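Shared bench with two arms – what rules do you post?

Posted in Workshop & Automation, Millton Community Help

We have a small makers room in Millton and as of May there's a two-arm setup on a table in there. Members can book it. Right now the rules are one sheet of paper that says "be careful" and a phone number. Not great.

Looking for what other places have written down. Specifically:
- do you let people reach in between tasks without stopping the arms, if everybody at the table agrees
- who resets things after a run, the person at the laptop or the person who moved the stuff
- anything about food on the table. people like using fruit and cups as practice objects and then somebody eats the fruit
- is there an actual standard I should be reading or is that overkill for a room our size

I need something to pin up before the next open evening so short is good. Will read long tho.

plunico_bench

stinar_shopfloor

Short version, typing on break.

No reaching in. Ever. Doesn't matter who agrees. Agreement is how people get pinched, one says "ok" meaning go and the other hears "ok" meaning hold on. Ours at Stinar is: arms stopped, person at the controls says "stopped" out loud, takes hands off, THEN you reach. When you're out you say "clear". Two words. Nothing else counts.

Stop button goes where the person standing at the table can hit it. Not only on the laptop. If the only stop is a key on a keyboard you don't have a stop. Check it at the start of every booking, with the arms moving slow, and write down that you did it.

Speed – we cap it low for anybody with fewer than 3 supervised sessions. Low means you can step back before it gets to you, not a number off the spec sheet.

Standards: read ISO 10218, it's the industrial robot one, and ISO/TS 15066 for working close to people. Yes it's dense. No you won't meet all of it with a hobby table. But the risk assessment part is worth stealing, even done on one page. List what can hit, what can pinch, what can drop, what you do about each. If your country or insurer has its own rules those win over anything I say.

guest_4

we just put tape on the floor and told people to stay behind it. never had a problem

maybe also no long sleeves

Løken Hall tech desk

Agree with most of what stinar said. The tape answer is fine as far as it goes but tape doesn't stop anyone leaning over to grab a thing that rolled. And things roll.

Our wall sheet, retyped from memory so the wording may be off a bit:

LØKEN HALL – TWO-ARM TABLE
Before
Book it. 2 people minimum in the room, one of them signed off.
Hair tied, sleeves pushed up, lanyards off. Rings too.
Look at the cables through the full range, by hand or at crawl speed. A loop that clears the gripper when it's parked may not clear it when the wrist turns.
Test the stop. Initial the log.

During
One person runs the arms. That person does nothing else, no phone.
Drinks stay off the table. A cup that is part of the task is empty.
Only the objects for this task within reach of the arms. Spares go further back.
Anything drops on the floor, it stays there until the arms are stopped.

After
Arms parked, power off at the wall, not just the software.
Whoever ran the arms resets the table. Not the helper.
Wipe down. Stems and leaves and peel get under things and then the next person's objects sit crooked.

Faults
Write it down even if it fixed itself. Tag the machine and leave it off until somebody signed off has looked.

That's all of it. It was two pages before, and people didn't read the second page.

On food: we say anything that's been in a gripper is not food any more. Goes in a box marked PRACTICE and gets thrown out when it's soft. Grease off the fingers, plus the table has had who knows what on it. Same for plates and cups, once they're bench stuff they never go back to the kitchen. We had one lot go back in the cupboard and it was a whole thing.

On reset: it sounds petty but write it down. Half our arguments were over this. If the next booking starts with objects in a different spot than the log says, they lose time working out whether the arm is off or the table is.

For sign off we do a short checklist and one watched session. Our log is up to entry 149 and the most useful column turned out to be "what nearly happened". Make that one wide. Don't put names in it, people fill it in more.

One thing I'd change in your post – don't make the rules a thing for the open evening only. Visitors copy whatever the regulars do. If the regulars lean in, so will a 4 year old. For the evening itself we keep visitors behind a real barrier, a row of tables works, and have one person just for talking so the operator doesn't get asked stuff mid run.

Happy to paste the sign off list too if it's usefull, need to find the file first.

plunico_bench

This is great, thanks both. Stealing the two words and the wide column. Taking the food line pretty much as is. Yes please to the sign off list whenever you find it.

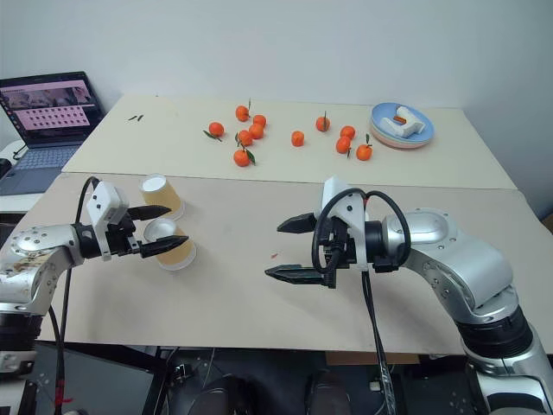 Should the person running the arms also be the one who decides when it's ok to reach in?

The operator makes that call, and only after the arms are stopped and they've said so out loud with hands off the controls. The person reaching can always say no and wait, but they can't say yes for the operator.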